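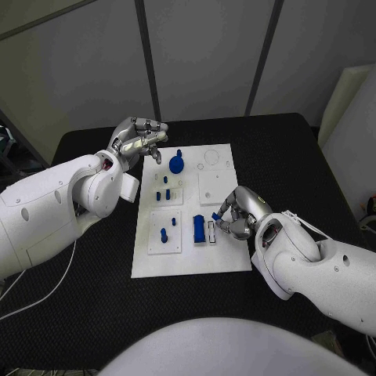
Why are things the shape they are?

Reading time: 3 minutes

Home | Topics | Maths | Science | Ask us | For teachers

Look at the lids of the jars in your kitchen. Most of them are round. Now look at a brick, a stamp and a tile in the bathroom. Those have straight sides. People choose shapes because each shape is good at different jobs.

Circles

A circle is the same distance across whichever way you measure it. You can put a round lid on a round jar without turning it to find the right position. You can also twist it, so it can have a screw thread inside to hold it shut.

Wheels are circles too. The middle of a wheel stays at the same height as it rolls, so the ride is smooth. A square wheel would bump up and down at every corner.

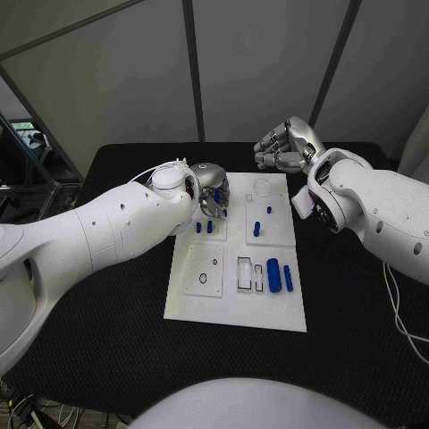

Blue pegs and a white board.

Squares and rectangles

A square has 4 equal sides and 4 right angles. Squares fit together with no gaps. If you have 100 square tiles, you can lay them in 10 rows of 10 and make one big square. If you have 91, you can still make a rectangle, with 7 rows of 13.

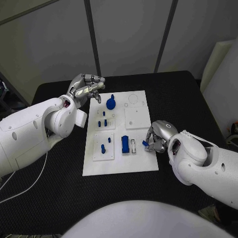 Round plates don't fit together like this. However closely you push them up to each other, there are always small spaces left over.

Triangles

A triangle has 3 sides. Make one from card strips and paper fasteners, then push on a corner. It keeps its shape. Do the same with a square and it leans over. Builders put triangles in roofs and bridges for this reason.
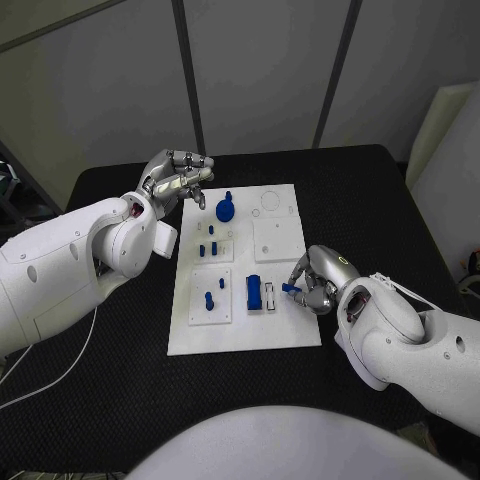 Hexagons fit together without gaps as well. Bees make honeycomb with cells that are nearly perfect hexagons.

Try it yourself

Draw round a coin on squared paper. Count the whole squares inside the circle, then count the squares the line goes through.

Words by Yesenia Robles

Next topic: What is symmetry?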